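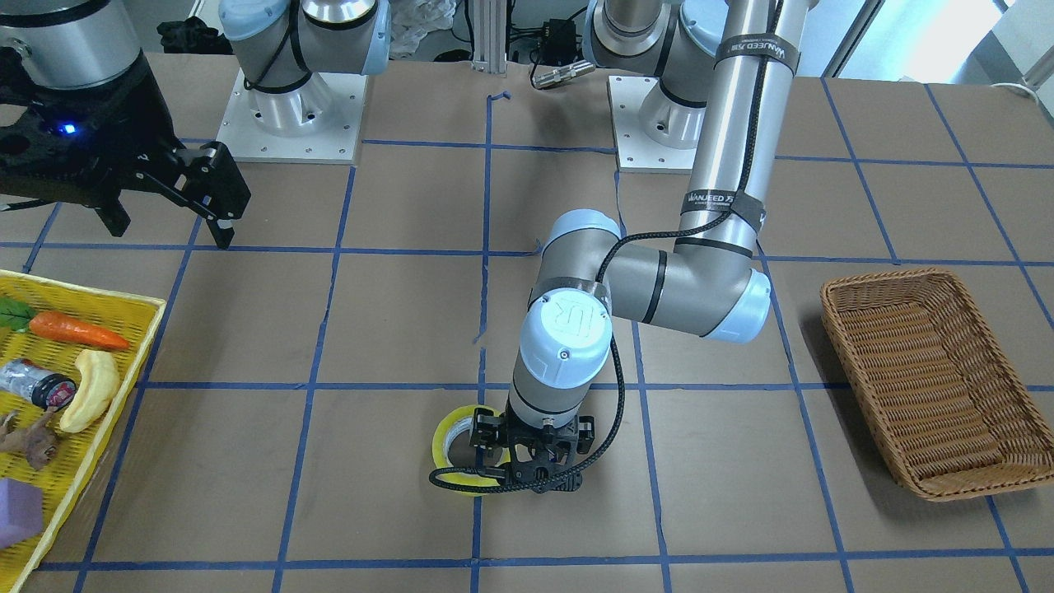 Tape roll in the gripper, basket waiting, toy tray on the other side.

I've had the Plokance two-arm sorting package on my bench since May, and I've finally stopped swearing at it long enough to write a proper review. Short version: I like it a lot more than I did in the first fortnight, and I still reckon the manual was written by someone who had never met a customer.

First up, what you get for your money. Plokance don't make arms. You bring your own pair (mine are URs, with pale blue caps on the joints, and I already had them) and they send the software licence, a calibration kit, a phone number and six hours of remote setup with an engineer. I got Ursina Danzer, who was patient, a bit dry, and spotted that I'd swapped left and right in the config before I'd finished explaining the problem. Left and right go by the robot's point of view, by the way, so from the front of the table they're reversed. I still get it wrong when I'm tired.

The grippers are your business too. I run two different ones, a plain parallel gripper and a great bulky thing with two long jointed fingers, and I was fully expecting the software to sulk about that. It didn't! You pick each one from a menu, tell it the weight, and off you go. I'd used Rultora before this and mixing grippers there meant a support ticket and a week of waiting, so full marks.

Now the grid. The manual wants you to mark out the work surface in squares so you can check by eye where the arm thinks it is. Plokance will sell you a printed mat for this at 59 dollars. Save your money. Brown kraft paper and blue painter's tape does the job, and when it gets scruffy you rip it up and start again. My lines aren't perfectly square and the system couldn't care less — the squares are for you, and the robot does its own calibration with the little target card.

For testing I use whatever's handy. Play food is brilliant (the carrot and the banana have had more air miles than I have), plus foam blocks, a small plastic bottle and rolls of sticky tape. Tape rolls are my favourite test because they want to stand on edge, and if the grip is a touch too hard they go egg-shaped on you. The force setting goes from 1 to 14, with no units anywhere, and I've settled on 4 for anything squashy. Finding that out took me an entire evening and one very sad roll of tape.

Things that bug me. Cable management is entirely left to you, and the parallel gripper's cable is a proper nuisance. Mine is strapped along the arm with black wraps and still hangs in a fat loop down near the table. The software has no idea the loop exists, so you have to draw a keep-out zone yourself, and the drawing tool is fiddly as anything. Daylight is the other one. My table's near a window and detection gets noticeably worse on bright mornings. Ursina suggested a blind. Fair enough, but I'd have liked that in the manual.

Pricing is by the year, per pair of arms, and there's a decent discount if you're a school or a TAFE. A mate at Baluyot went with the Lendach package, which costs less up front, but you pay extra for the second arm and the support is email only. If you've got one arm and simple jobs, have a look at that. For two arms sharing a table I'd go Plokance again.

Four stars from me. I'll take the last one off the shelf when they fix the keep-out tool — version 6 is meant to have a new one, so I'll update this once I've had a play with it.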